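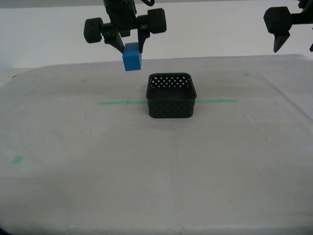
Enikő Bognár wrote in to ask why her sourdough starter smells like nail polish remover, and whether she has to throw it out. She doesn't. The starter is hungry, and feeding it on a tighter schedule will usually fix the smell in a few days.

Stir the starter and pour off all but two spoonfuls. Add 22 grams of flour and the same weight of water, then mix until no dry flour is left. Cover the jar loosely and leave it on the counter.

Feed it again in the morning and at night. If your kitchen is warm, it may need a third feeding – watch for the top to sink in the middle.

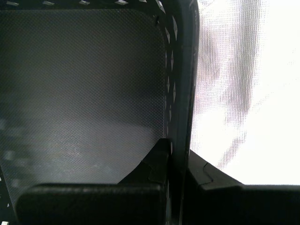

Fine mesh-like texture, close up.

After around 7 feedings the smell should be mild and a little sour. Bake with it when it doubles between feedings. If you see pink or orange streaks at any point, throw it away and start over. Keep a spare spoonful in the fridge – it will last a week without care.

22 comments | 2 shares

Contact | © Pranell Kitchen | Back to top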